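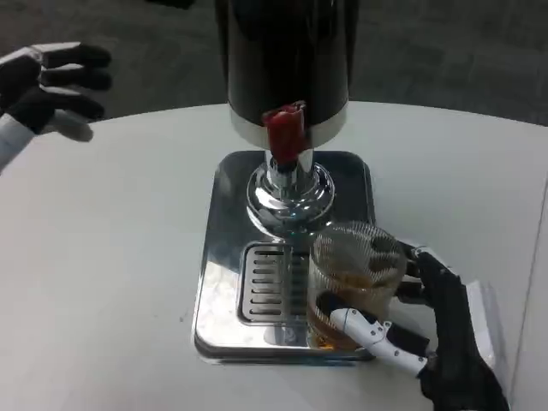 Salamatu Odoi says the madder is too orange and I should stop calling it "heritage red" on the swatch cards. Her note, pinned to the cards, goes on: "Did you rinse before the iron or after? It matters, and you never write it down."

August, 4:30 pm. Writing it down, then. Rinsed after. Cotton lawn, 22 strips, scoured last month and left in the drawer with the good scissors, which are still missing.

Bath one came out the color of canned soup. Bath two, same pot, weaker, gave the dusty pink I wanted in the first place, so naturally I only put four strips in it. The iron dip turned two of those a brownish plum. Keeping them for the lower edge of the Edberg panel, where the mud is.

Stitching: machine lines on the Edberg piece are puckering wherever the silk overlaps the printed cotton. Loosened the top tension, changed the needle, swore, tried tissue underneath. Tissue helps. Picking it out afterward with tweezers takes longer than the stitching did.

Claranthorpe want the finished hanging no heavier than 600 grams because of their rail. Ours is over, and the backing isn't on yet. Options are a lighter backing or less landscape. Salamatu votes for less sky. I like the sky – it took me most of the spring – but I can see the argument.

Still to do: re-cut the hedge pieces, test pink on wool, ask Holub if the digital prints can be redone without the green cast. Rename the red.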